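Polard Route Announcements, version 2

This data set contains announcements of new passenger routes made by small and middle-size airlines, together with what we could find out later about each route. It has 573 rows and 15 columns. One row is one announced route, so a press release that promises several routes gives several rows.

The file was prepared by Jenő Szénási and Géza Gál. Jenő collected the announcements and Géza wrote the scripts and checked the dates. Last update: February 20, 2023.

Why we made it

When an airline chooses a new base, the local newspapers write about jobs and destinations. Some months later it is hard to find whether the flights have started. Timetables are overwritten, airport news pages are moved, and the first promise stays only in the archive of some newspaper. We wanted to have the promise and the result next to each other, in a form which can be opened in a normal spreadsheet program.

What is in the folder

routes.csv – the main table
airports.csv – names and codes of the airports used in the main table
sources.csv – list of the source texts, with the day when we read them
changes.txt – corrections made after the first version
scripts – the folder with the cleaning scripts

All the csv files are in UTF-8, with a comma as separator. Text fields which contain a comma are in double quotes. Please do not let your spreadsheet program guess the dates. Import the date columns as text first and convert them after that.
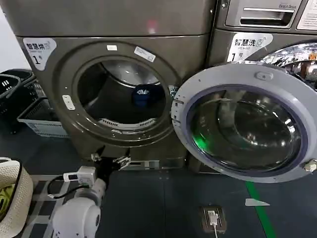
Columns in routes.csv

route_id: our own number, never used twice
airline: name of the airline as written in the announcement
origin, destination: codes which you can look up in airports.csv
announced: day of the announcement
promised_start: the start as promised, often only a month or a season
actual_start: day of the first flight with paying passengers, if known
promised_weekly: number of flights per week in the announcement
actual_weekly: the same number in the first full timetable
aircraft: type of aircraft, if it was mentioned
jobs_promised: number of new jobs at the base, if it was mentioned
base_flag: yes if the route belongs to a new base, otherwise no
status: flown, delayed, cancelled or unknown
source_id: link to sources.csv
note: free text, mostly short

Empty cells mean that we have not found the information. A zero is a real zero. In the first version these two were mixed in actual_weekly and this was our mistake.

How the data was collected

We read airport news pages and regional newspapers, and for 11 airports we also had old printed timetables. The largest part of the printed ones came from the Bodnár collection, which was scanned page by page. The scans are not included here, but the page numbers are written in sources.csv.

If two sources gave a different start date, we used the one nearer to the event. If an airline changed its name between the announcement and the first flight, the old name stays in the column airline and the new one is in the note. Charter flights were left out, except when the airline sold single seats to the public.

The number of jobs was copied without any correction. Some airlines count only their own staff, others count also the people in shops and at baggage handling. Please do not add this column together. For rows of the same base the number is repeated in each row, so a sum will be much too high.

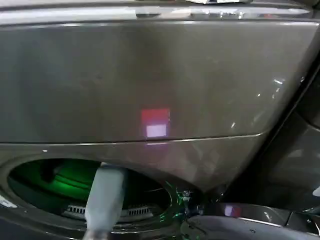

Grey-taupe panel, glossy, with a bright trim strip along the top.

Known problems

Pendov airport has more rows than it should have for its size. Its news archive is complete and easy to search, and this gives it an advantage over the others. Grosby is the opposite case – the older news pages are gone, and around 15 routes there have the status unknown.

Seasonal routes are difficult. A route announced "for the summer" and started in the last week of the season is marked as flown, and we know that not everyone will agree. You can make your own rule with the columns promised_start and actual_start.

Routes with a start promised for December are sometimes placed in the winter timetable and sometimes described as holiday flights. We did not try to separate these two.

Using the scripts

The scripts need Python and no additional packages. Run clean.py first and check.py after it. The second one prints the rows in which actual_start is earlier than announced. There are still a few of them and they are correct: the airline began to sell and fly before it sent out the press release.

Licence and citation

You may use, copy and change the data for any purpose if you name the source. We suggest this form:

Szénási, J. and Gál, G.: Polard Route Announcements, version 2.

Corrections are welcome. Please send the route_id, the column, the value which you think is right and a source that we can read. Without a source we will keep your message, but we will not change the table.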